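Do repair cafes really save anything?

June 11, 2022

I keep being told that mending things is the answer. The council leaflet says so, the radio says so, and the man in front of me at the tip said so while throwing away a perfectly decent kettle. I'm not against it. I just don't believe most of the sums.

Take my Perkau fan heater. It stopped in December, three months after the guarantee ran out, and I decided to be good and get it mended. The first shop wanted £54 to look inside, parts extra. A new one was less than that. The second shop didn't mend heaters at all, though the sign in the window said "all repairs".

A lot of what goes wrong in small appliances is dull stuff: a switch, a fuse, a bit of wiring. Dull ought to mean cheap, but it doesn't, as you pay for the time it takes to find it.
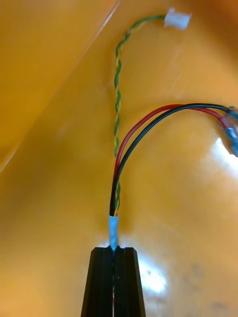 So is it ever worth paying for a repair? When the thing cost a good deal to begin with and you can get the part, I'd say it is; for anything cheap, ask the price of looking before you hand it over.

Then there's the free route. The monthly session in Vistley is friendly enough, and I did come away with a working radio. But I waited about 2 hours, drove 16 miles each way, and bought cake I didn't want. They put the weight of every item on a board as "saved from landfill". My radio went up there too. It was never going to landfill — it was going back in the loft.

Makers could do more and mostly don't. Clateo will sell you a spare lead for one of their lamps, which sounds generous until you see the postage. Hunt told me the part I needed was "not a customer item". I asked whose item it was and got a survey about how well they'd done.

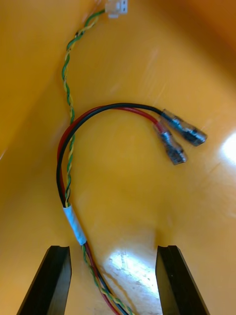 What I do now

I buy fewer things, and older ones if I can find them with proper screws. I keep the receipt in the box. The heater is still in the hall, by the way, and I've stopped pretending I'll ring the third shop.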